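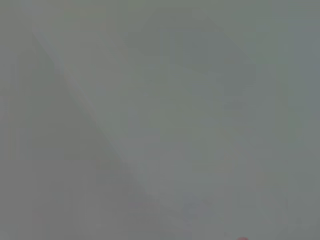

I've been going to watch the football at Pleltness for most of my life, and until this summer I had never been in the ground when there wasn't a match on. In July 2022 the club opened it for an afternoon before the old main stand came down, so I went along.

The gate was at the Castetti end, where the turnstiles used to be. They've been out of use for a few seasons and the club now has a plain metal gate with a card reader on it. We were let in through a side door and given a photocopied sheet with a map. It had the changing rooms marked on it, and the boot room, and a dotted line to show how far you could go.

The stand has 635 seats. I knew that already from the sign by the tea bar. The seats at the back are narrower than the ones at the front, which I had always put down to my coat. Row F is where we sat when I was small, and the seats there have been changed at least once since then, so I can't claim I sat in the same one. The view is the same. There is a roof post in front of the left-hand penalty area and you learn to lean.

The changing rooms were smaller than I expected. The home one has benches on three sides and a treatment table in the middle that you have to walk round. The away one has the same benches and a low ceiling, with the pipes running across it. There are 14 hooks in each, painted over so many times that they've gone fat. The showers have one long trough of a floor that slopes to a drain.

I spent longest in the corridor between them. It has the old team photographs on the wall, a lot of them faded, and the fixture list from the season we beat Tuhumury away in the cup. I was at that match. It was in December, it rained all day and we won 2-0. My memory had the second goal coming late on, but the report pinned up beside the fixture list puts it just after half-time. I read it through again to be sure.

You could buy a seat for £2, to be collected once the stand had been stripped. I didn't. I couldn't think where I would put it. I did buy a programme from the box on the table, from a season I missed through working away, and I've been reading the adverts. Half the shops in it have gone. The coach firm hasn't, and still runs to away games from the same car park.

The new stand is going to be called the Prarkisier Stand, after the company paying for part of it. The drawings were up in the clubhouse. It will be lower and a bit longer, with no posts, and there'll be proper space for wheelchairs at the halfway line, which the old one never had. There were some grumbles about the name from people looking at the drawings. I expect most of us will go on calling it the main stand.

While the work is going on we'll all be on the far side, on the open terrace. It holds enough of us for a normal league game, but there's no cover and the wind comes straight across from the railway. The clubhouse tea bar will stay open. Season tickets are £100 this year, the same as last, and I've renewed mine.

The first home game is a friendly. I'll be by the corner flag at the Castetti end if anyone wants to say hello.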